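Shop > Kitchen & Pantry > Bags and Liners > Trilto Small Bin Liners

2 min read

I've been selling these Trilto liners out of the Wutport shop for two years now, and I still use them at home (my kitchen bin is a squat little thing that fits under the sink, and everything else I tried slid right down inside it!). They come on a roll of 28 and they tear off clean at the perforation, even one-handed with coffee grounds in the other.

They're thin – I'll say that up front. Fine for peelings, tea bags and paper towels, not so great for chicken bones or a broken glass. Tiburcio Trujillo over at our Leludport store doubles them up and swears by it, but I'd just get the Valdovinos heavy ones if you need more muscle.

Black only for now. We hope to have the white ones back in November. Buy 20 rolls and shipping is on us, and yes, you can mix them with the Valdovinos rolls to get there.

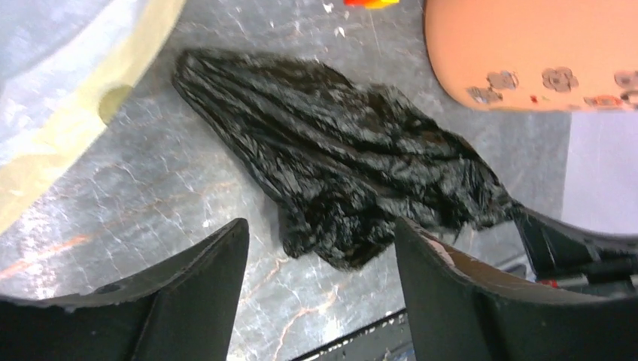

Black plastic bag on a gray marble-patterned surface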